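November 4, 2023

The Supper Club Goes to Risville (And Comes Back Again)

By Roland Bickerstaff

Regular readers will remember that our twinning with Risville began as an argument over cheese and has gone on in much the same spirit. This autumn it was our turn to travel, and 36 of us set off by coach with a hamper, a banner and one working toilet between us. The driver had been told Steinbach was on the way. It was on a way.

Our hosts had laid on a pancake evening in the old market hall. The plan was to make 1,000 pancakes for the town. I can report a final tally of 100, several of which were round. Our side had brought its own batter recipe, agreed after three meetings and a walkout, and their side had brought a man called in from retirement who looked into our bowl and asked if it was for the wall.

There was a good deal of talk about pans. The Risville view is that a pan should never meet washing-up liquid – wipe it with a cloth and some salt, and leave it to its grandchildren. Our view is that the cloth was grey. We agreed to differ, and then differed for most of the pudding.

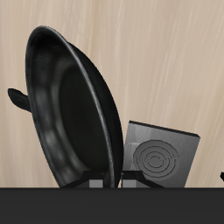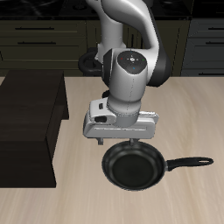
The evening raised 2,135 for the joint travel fund, once the foreign coins had been picked out and given back to the people who swore they hadn't put them in. That should pay for most of the return visit in January, when Risville comes to us. They have asked to see the sea. I have written back to explain where we live.

We still need beds for the visitors, preferably in rooms with a door. If you can take a couple, please leave your name at the library desk. Anyone who picked up a brown scarf on the coach by mistake can leave that there too. It is mine, and my neck is cold.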